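Folding big checked shirts, how do you keep the sleeves flat?

irkia_home
February 12, 2019
Hello all. I have a question about large shirts with checks. I fold them on the bed, as my table is too small. The near side becomes smooth, but the far side keeps its long folds, and I walk to the other side again and again. My shelf is 35 cm deep, so the folded shirt must be 22 cm wide or two piles do not fit.

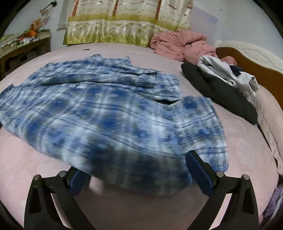

The blue plaid one on the pink sheet, before folding.

Do you button first, or lay the sleeves first?

Mekach
Buttons first, always. I close the top one and 2 more, then turn the shirt on its face. After this the sleeves go back easily.

stanuron22
I do not agree with Mekach. With a soft, wide shirt the buttons make a hard line in the middle and you see it later. I shake it 3 times, lay it down and pull only at the side seams.

Mekach
Maybe for thin cloth. My winter shirts open like a book if I leave the buttons.

Bühler
A bed is the real problem, in my opinion. It gives way under your hands — a board under the shirt helps a lot. I also use the checks as a ruler: choose one dark line and fold along it.

irkia_home
Thank you, the dark line is a good idea. On mine they are thin and go in pairs, so easy to follow. I have no board, but I can try with a big tray.

stanuron22
A tray has a rim, be careful. Is the sleeve folded once or twice in your method?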